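# Plywood, patience and a very big router: talking to Fasil Shiferaw

Fasil Shiferaw is already halfway through a story about belt tension when I get my shoes off. It's just after 7 pm, the shed door is open, and he has the gantry of his second home-built CNC router upside down on the bench so he can show me where the first one went wrong.

"I used the wrong wheels," he says, spinning one with his thumb. "Everyone told me they'd be fine for wood, and they were fine for about a month. Then you'd cut a circle and get a sort of potato."

The first machine was a Plakum kit, a small desktop router he bought second-hand from a sign writer. The new one, which he calls Plondow (after a childhood dog, long story, it's a good one), has a cutting length of 880 mm and was drawn up from scratch over one winter. Almost all of it was cut on the Plakum. I love this about the hobby! You build a wonky machine, and the wonky machine makes the parts for a better one.

"You do have to be careful, though," Fasil says. "If the old one's out of square, you cut that into the new one. So I left every hole a bit small and reamed them by hand on the bench. Took ages. I listened to a lot of cricket."

I ask how he squared the thing up, and he pulls out a notebook with a page for every session. He drills a small hole near each corner of the spoilboard, using the machine itself, then measures both diagonals with a steel rule. If they differ, he loosens one side of the gantry, nudges it and goes again. It took him 16 goes to get there.

"The last few were just me being stubborn," he admits. "It was good enough for furniture by then. But I'd written the numbers down and they bugged me."

His notebook also has a whole spread on steps per millimetre, with one result circled twice. He'd told the controller to move a long way along the X axis and found it landing short by the same proportion every time, no matter how slowly he went. The pulley he'd ordered had a different tooth count from the one on the label. Once he'd corrected the figure in the firmware, the error disappeared and he went inside and woke up the whole house.
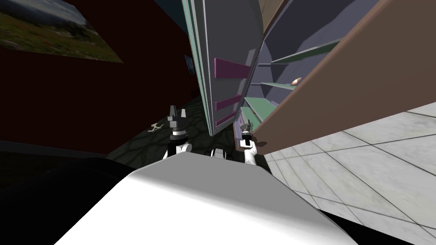 *Robot grippers near an open cabinet door, computer render.*

The controller board is a Grustix, and he's full of praise for it, with one complaint: the limit switch inputs pick up noise from the spindle. For a while the machine would stop dead in the middle of a job, convinced it had hit the end of its travel.

"That one nearly finished me," he says. "I swapped the switches. I swapped the cable. I swapped the board, which wasn't cheap. Then Tosin came over and looked at it for five minutes."

Tosin is Oluwatosin Osagie, who built her own router a few years before Fasil and has been his phone-a-friend ever since. She's here tonight too, sitting on an upturned crate and eating most of the biscuits.

"He had the switch wires zip-tied to the spindle cable," she says. "Beautifully zip-tied, mind you. Very neat."

She had him reroute them down the other side of the gantry and change to shielded cable with the shield earthed at one end only. The false stops went away that night. Fasil has since put 153 hours of cutting on the machine (he keeps a tally on the inside of the lid) and hasn't had another.

I wanted to know what they'd each tell someone starting their first build. Oluwatosin is quick off the mark: get the dust collection sorted before you cut anything you care about. She ran hers for months with a shop vac hose held on with tape, and she was still finding MDF dust in her light fittings the following June.

Fasil thinks about it for longer. "Cut air first," he says. "Run the whole job with the spindle well up above the material and watch it. You'll feel silly standing there. I've caught some shockers that way, like a file that was still in inches."

"Tell them about the clamp," says Oluwatosin.

He'd rather not, but he does. The bit went straight through a hold-down clamp on the second pass of a chair back, and the noise brought the neighbour over the fence. He uses plastic clamps these days, and screws outside the cutting area whenever the stock is wide enough.

Before I go he flips the gantry right way up, bolts it down and homes all the axes for me. The current job is a set of nesting stools in hoop pine, and he's drawing the joints in Hattori, a little design program he picked up because it lets him set the fit of a tenon as a single number and change it everywhere at once. He hands me two offcuts and tells me to push them together. They slide in with a soft squeak and hold, and he's grinning before I've even said anything.

"Now pull them apart," he says. I'm still trying when Oluwatosin gets up to put the kettle on.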